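Open day at the Skumau newsroom, March 12, 2018

The Skumau covers media and race, and it let readers in for the morning.
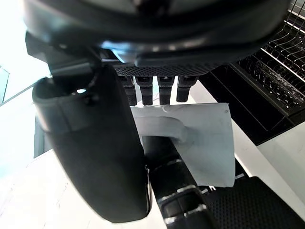 Editor Donnie Shearer took questions on hate coverage. Anyone could write one down, and a white sheet of paper like the one in the photo was all it took.

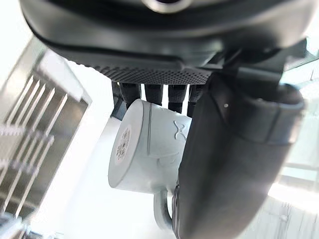 He said the paper got 155 complaints in February. 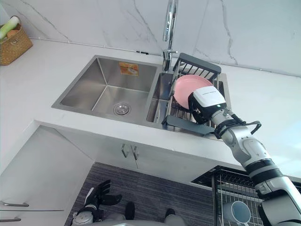
Most were about headlines. He reads them at 9.

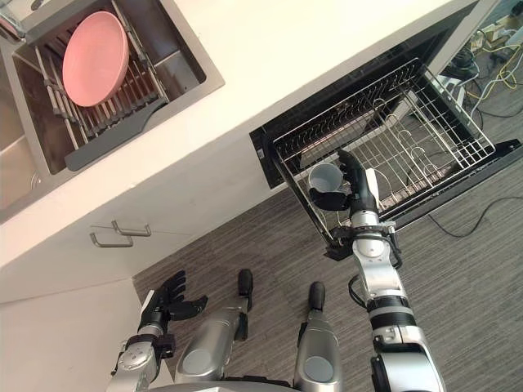

Corrections now run on page 3.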